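Water heater relights fine, then quits overnight

Tank is a Prolesberg, came with the house. Pilot lights no problem, burner runs, everybody showers. By 6 am it's cold again and the pilot is out. Third time in September. Gas dryer works so its not the supply. Already vacuumed the screen at the bottom. Do I call someone or is this a part I can swap? 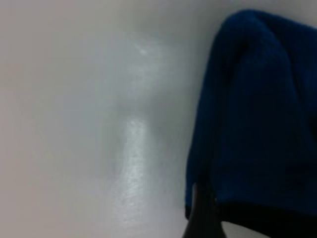
How long do I hold the knob down after the pilot lights?

A full minute, then let go slow. If it drops out right away, hold it longer and try again.

**Tarmo Lepik**, 176 points

Thermocouple, most likely. Little copper rod sitting in the pilot flame. Cheap part. Gas off, let it cool, unscrew at the valve, pull the old one, push the new one in the same clip. Finger tight plus a quarter turn. Dont crank it. Check the fitting with soapy water before you light anything.

Take the old one to the store with you, the lengths are different. I paid too much at Ulley and it was the wrong one anyway. 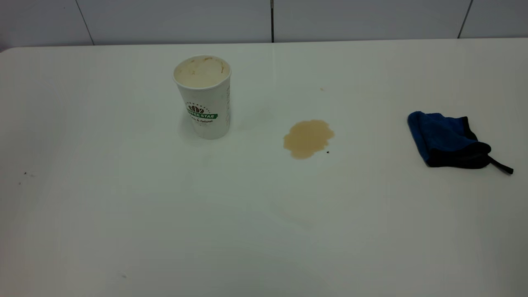 *Fondoser Neighbors Help Desk / Plumbing & Heating Team*

**Agustina Quiroga**, 1,421 points

Agree on the thermocouple but look at the flame first. Should be blue and wrap the tip. If it's yellow and lazy the pilot tube is dirty and a new part won't fix a thing. Also overnight only makes me think draft. Is there a bath fan or a dryer running late? Wind down the flue will do it too.
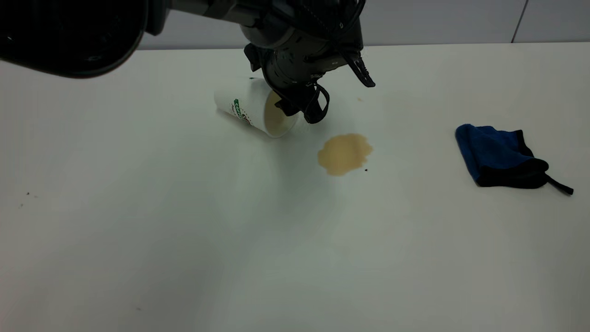
Mine was the flue cap, gone after a storm, and I'd already bought two thermocouples by then. Stankevičius did the new cap for $65, in and out before lunch. If you smell gas at any point stop messing with it, get outside and call the gas company from there.

**Reply**, 23 points

had same problem. got electric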